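4.3 冷藏取放环节的任务重分配

前两节讨论了Fininine系统在走廊配送和台面整理两个环节的部署情况。本节转向冷藏取放。该环节在Drestier的Zaton场所原由后勤岗承担，内容包括冰箱的开关门、内容物核对、过期物品清出以及向邻近台面转移，在岗位说明中仅以“备餐间日常维护”一语概括，未列工时。引入人形机器人之后，这一笼统条目被拆分为若干可调度的动作单元，后勤人员的工作内容随之改变。

4.3.1 数据来源

本节使用的材料有两类。第一类为调度软件Sin导出的任务记录，共1743条，覆盖试运行全部阶段，每条包含任务编号、触发方式、起止时刻、终止原因以及人工介入标记。第二类为当班人员填写的交接记录，从中抽取300条文本进行编码，编码由2名研究者独立完成，分歧经讨论后统一。交接记录采用自由文本，长度差异很大，短的仅有“已关门”三字，长的则详细写明隔板位置和物品去向。编码时保留原文措辞，未作规范化处理。

访谈在班次结束后进行，采用半结构化提纲，围绕任务交接、等待、责任划分展开。按照与场所达成的约定，受访者不署名，下文引述时亦不标注岗位和班次。

任务记录与交接记录之间没有共用的编号。匹配以时刻为准，同一时刻附近存在多条任务的，交给编码者依据文本内容判断，无法判断的按未匹配处理，仅参与文本分析。

4.3.2 动作单元的划分

系统将一次冷藏取放划分为接近、触门、开门、取物、放置、关门六个单元。单元边界由控制端依据位姿与接触信号判定，后勤人员看到的则是Sin界面上的状态条。两种划分并不完全对应。例如，控制端将“触门”与“开门”分列，界面上却合并为“操作中”，站在一旁的人员无法由界面判断机器人是尚在调整手部位置，还是已经开始施力。

这一差异在上层门体的任务中尤为突出。上层门的接触点较高，机器人须抬臂至较高位置，前臂和手部在门侧占据的空间较大，其他人此时若要使用冰箱，只能等待任务结束或请求中断。相比之下，台面转移单元对他人通行的影响较小，交接记录中也较少提及。

冰箱与工作台的相对位置同样影响单元的衔接。Zaton的布置将白色长桌沿墙放置，末端紧邻冰箱，桌面末端放一只带网孔的黄色塑料浅筐。浅筐充当取物与放置之间的中转容器：机器人一侧的任务以物品入筐为终点，人员一侧的任务以从筐中取走为起点。界面因此从冰箱门移到了筐沿，后勤人员在访谈中也多以“筐里”和“筐外”区分归谁处理。

图2为机器人在上层门体处作业的情形。机器人面向冰箱站立，右臂抬起，手部位于门体上部附近；躯干上方有紫色系绳斜向引出，背部另有一条黑色长缆垂至地面。
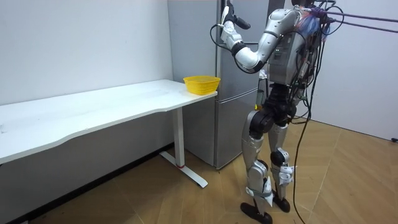
一位受访者对此的看法是，最难适应的是门开着的那段时间归谁管。以前自己开门自己关，心里有数；现在任务挂在系统名下，门若迟迟不关，伸手去关怕打断动作，不关又怕里面的东西受影响，到头来每次都得站在旁边等，而这段等的时间在工时表上没有地方填。

上述意见与交接记录的编码结果方向一致。在抽取的文本中，与冰箱门有关的表述集中于三种情形：其一为任务中止后门体所处状态不明，其二为人员已代为关门但未在Sin中确认，其三为人员出于谨慎未作处理并转告下一班。第三种情形的文本往往较长，书写者会说明自己为何没有动手，语气接近于事先申明责任。此类说明在其他环节的交接记录中很少见。

4.3.3 等待与看护

Sin对冷藏取放任务设有300秒的超时阈值，超时后任务自动挂起，并向当班人员推送确认请求。阈值最初由工程一侧依据动作时长设定，没有计入人员从其他位置赶到备餐间所需的时间。挂起请求发出之后，当班人员需要放下手头工作前往查看，确认机器人姿态、门体状态和地面线缆的走向，再选择恢复或终止。

查看过程中的线缆部分值得单独说明。作业位置附近的垂缆与系绳改变了备餐间一侧的通行路线，人员须从缆线外侧绕行。场所的清洁作业原先安排在午后，试运行开始后改为在任务队列清空时进行，而队列何时清空取决于当日请求，清洁人员只能留意界面提示。换言之，一项在时间上固定的工作变成了随叫随到的工作，总量未变，可预见性下降。

我们将这类活动统称为看护性劳动，其特征在于：活动由自动化系统触发，不产生独立的任务编号，持续时间由系统状态决定。看护性劳动在任务记录中仅表现为“人工介入”标记，而标记只在人员点击确认时生成。若人员到场后任务自行恢复，到场这一行为便不留痕迹。因此，以介入标记估算人工投入会产生系统性的低估，低估的幅度凭现有数据无法确定。

部分受访者并不认为看护构成负担。有人提到，冰箱内部核对原本是最容易被拖延的工作，如今任务按时触发，至少能保证有人在固定的间隔看一眼。也有人指出，弯腰和反复开关门的次数减少，取而代之的是站立和等待，身体上的感受未必更轻，只是累的部位不同。两类意见在同一次访谈中同时出现的情况并不少见，编码时予以并列保留。

4.3.4 技能与判断权

冷藏取放在引入自动化之前包含相当数量的现场判断，如标签模糊的容器是否丢弃、临近期限的食物是否先行挪到外侧。系统规则仅处理标签可读且期限明确的物品，其余一律放入浅筐，由人员裁定。规则的直接后果是，人员面对的物品全部属于难以判断的一类，容易判断的部分已被分流。访谈中多次出现“剩下的都是麻烦的”一类说法。

与之相关的是判断依据的缺失。人员自行开门时，可以参照物品在冰箱内的位置推断其所有者和存放时间，例如放在深处的通常较久。物品进入浅筐后，位置信息随之丢失。针对这一问题，Fininine在后续版本中增加了取物层位的记录，显示于任务详情页。交接记录中有引用该字段的文本，也有人员继续沿用旧办法，在筐边附手写便条，请物品所有者自行认领。后者不依赖系统，且便条在无人登录Sin时依然可读。

培训内容的调整滞后于上述变化。Drestier提供的培训材料以急停、恢复和安全距离为主，对争议物品的裁定未作规定，也未说明人员关门是否视同接管任务。场所内部逐渐形成了一项口头惯例：凡用手碰过门的人，须在界面上确认一次，并在交接记录中写明。惯例的执行依赖班次间的相互提醒，新到岗人员往往要在几次交接之后才知晓。

4.3.5 局限

本节材料来自单一场所，冰箱型式、桌面布置与作业空间均为固定条件，所述责任边界与浅筐的使用方式不宜直接推及其他布局。任务记录与交接记录按时刻匹配，存在误配的可能，尤其在任务密集的时段。图2仅用于说明作业位置与周边设施的空间关系，不作为任务成败的依据。

此外，试运行期间机器人始终在系绳条件下作业，看护性劳动中有多少源自系绳和线缆、又有多少源自任务划分本身，现有材料无法分离。无系绳条件下的通行约束预计会有所不同，门体状态的归属问题则与系绳无直接关联，第5节将结合Sin的权限设置对后者作进一步分析。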